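Stutside Phone Counter, Riltville
Pre-Launch Display Checklist – Roltia handsets

Complete before doors open at 9:30. Mark each line OK, FIX or N/A. Comments from the walk-through are under the items they belong to. Leave the finished sheet in the tray behind the register.

1. Power and charging

1.1 Display strip switched on, no cracked housings – OK
1.2 All live phones charging above 78 percent – FIX
Comment: The blue unit at the end was still at 41 when we checked. Cable seated badly in the stand. Swapped, check again Monday.
1.3 No charging cable pinched by the drawer – OK
1.4 Spare adapters are the Wendt type supplied with the stands – OK
Comment: Two older adapters were mixed in. They fit but they run warm. Taken out and put in the recycling box.

2. Battery condition

2.1 Back cover flat on every live phone, no lifting at the seam – OK
2.2 No phone hot to the touch after an hour on the stand – OK
2.3 Returned phones with a swollen battery are in the metal bin, not the drawer – N/A
Comment: None on site. The bin lid does not close fully and needs a new hinge.
2.4 Sand bucket full and within reach of the bin – OK

3. Security tethers

3.1 Tether pulls out to full length and winds back – FIX
Comment: Number 6 sticks halfway. Customers let go and the phone swings into the front panel. Unit pulled until the reel is replaced.
3.2 Adhesive pads firm on all corners – OK
3.3 Alarm sounds when a tether is unplugged – OK
Comment: Works, but it is quiet with the music on. Volume raised one step.
3.4 Alarm key on its hook – OK

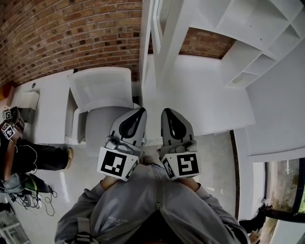 4. Demo software

4.1 Retail mode on, no personal account signed in – OK
4.2 Build number ends in 1197 on all launch units – FIX
Comment: The silver one is still on the earlier build and shows the wrong camera menu. Update over store Wi-Fi takes a long time, so start it before lunch.
4.3 Photo gallery cleared from the day before – OK
4.4 Emergency dialing blocked in demo mode – OK

5. Counter and floor

5.1 No boxes in the walkway or in front of the rear exit – OK
5.2 Floor mat flat at both ends – FIX
Comment: Corner by the accessory wall curls up. Taped for now – a new mat is on order under request 101.
5.3 Glass edges free of chips – OK
5.4 Price cards match the color and storage of the phone beside them – OK

Open items: 1.2, 3.1, 4.2, 5.2. Bin hinge added to the August maintenance list.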